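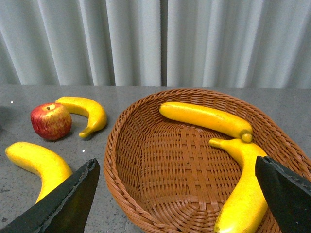 1/ House rules for recording pick-and-place runs. Mine are for fruit into a basket, but most of them carry over. Isauro Aguirre asked me to post them, so I am.

2/ Write the task sentence before the first run. "Bananas in the basket, apple stays on the table" is a rule you can check. "Tidy the fruit" is not.

3/ Same background every time. I keep a plain gray curtain behind the table and close it before I start. If the curtain has to change, that's a new batch with a new name.

4/ Wipe the tabletop between batches. Small white specks show up more than you'd think on a gray surface.

5/ Move the loose pieces between runs. Let some of them touch or sit close together. The basket can shift too, but it stays in reach of the gripper.

6/ Failed grasps get kept and labeled. We had 3,435 runs at Wanesen in February and 170 of them were failures – all still in the set.

7/ Stop after 100 runs and check the wrist camera mount. Demetrius Zamora does this with 2 marks on the bracket. If they don't line up, recalibrate before going on.

8/ Hands stay off the table until the arm is parked. Paused doesn't count as parked.

9/ Next thread will be on naming files.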